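Participants wanted: wipe-down trial, Porcombe

Every spray on the shelf claims to bring a grey worktop back to new. We doubt it. Stoltis wants people in or near Porcombe to clean a mottled grey surface the way they would at home and tell us, bluntly, whether it looks any better. Pale streaks and dark specks are the usual complaint.

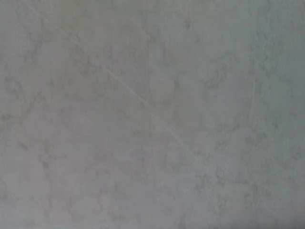 You'll try 3 products over 2 visits, 30 minutes each. One of them is plain water, and we won't say which. If you already swear by a brand, fine, but expect to be argued with. People who sell cleaning products can't take part.

We pay travel and a small fee. No, it won't make you rich. Apply by the end of June.

Posted May 13, 2023

Recent items
Shelf packers, Eller
Evening cleaner, Odoi
Do draining mats work? Testers needed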